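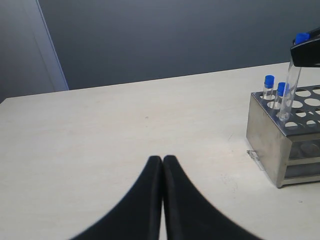
Terkum Rack Faults: README

Recordings of two arms putting capped test tubes into a steel rack, with particular attention to the times they failed to. There are 235 episodes in the release. Of those, 15 carry a fault label, and those 15 are why most people download the thing. The rest are arms doing their job, and you may find them restful.

Version of December 10, 2020. Maintained by Stella Mushi and Calum MacRitchie at Cistdale.

What went wrong

The fault we named the set after is a release fault. The arm brings a tube over an open hole, lowers it, and reports the tube as seated. The controller opens the fingers. The tube, which has been resting on the metal between two holes the whole time, then goes wherever it likes. The log says "place: success" and moves on to the next one in excellent spirits.

We spent most of a January blaming the tubes. Then we blamed the rack. Kyung-hwa Geum finally plotted finger force against height and found that the controller took any upward push as proof of arrival. The bottom of a hole pushes up. So does the top plate. The Vanau controller had no opinion on which was which.

The fix is a height check before release. It is one line, and it is turned off in all the fault episodes so that you can see the original behavior.

Fault labels

rim_release: tube let go while resting on the top plate.
cap_slip: fingers closed on the cap and the tube turned in the grip.
rack_push: tube caught on the edge of a hole and the arm kept going, taking the rack along.
stale_pose: arm used the rack position from the episode before. See below.

The stale pose business

Someone moves the rack between episodes. The detector is supposed to look again. In 7 of the fault episodes it didn't, and the arm went with full confidence to the place where a hole used to be.
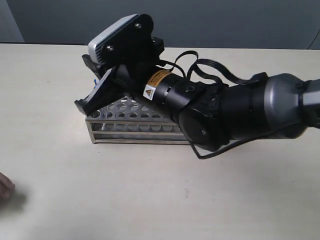
The ugly part was that a stale pose looks fine until the last moment. The approach is smooth, the speed is normal, and every number in the state file agrees with every other number, all of them being wrong together. Themba Mokgethi added a field called pose_age, in seconds, so you can filter on it. Please filter on it. If you train on these as good placements you will get a policy that is very sure of itself.

Safety

Hands are sometimes near the table. During a rack_push episode the arm went on pressing for 4 seconds before the force limit stopped it, which is a long time if you are a finger. The limit was set for lifting and had never been checked for pushing sideways. It has been lowered. If you rerun our scripts on your own arms, set yours first, keep your hands back while the arm is live, and know where the stop button is before you need it.

Known problems

Clear tubes over shiny metal are hard on the depth data. Expect gaps.
Wrist camera images are soft close to the fingers.
The Rathjen export tool drops pose_age without telling you. Use the plain files.
Some rim_release labels were added by hand after an argument. Glenys Ruddock won the argument, and her notes are in labels_notes.txt.

Reporting

Send label corrections to the maintainers with the episode number and the time in the episode. "The robot looks wrong" has been received several times already and is being looked into.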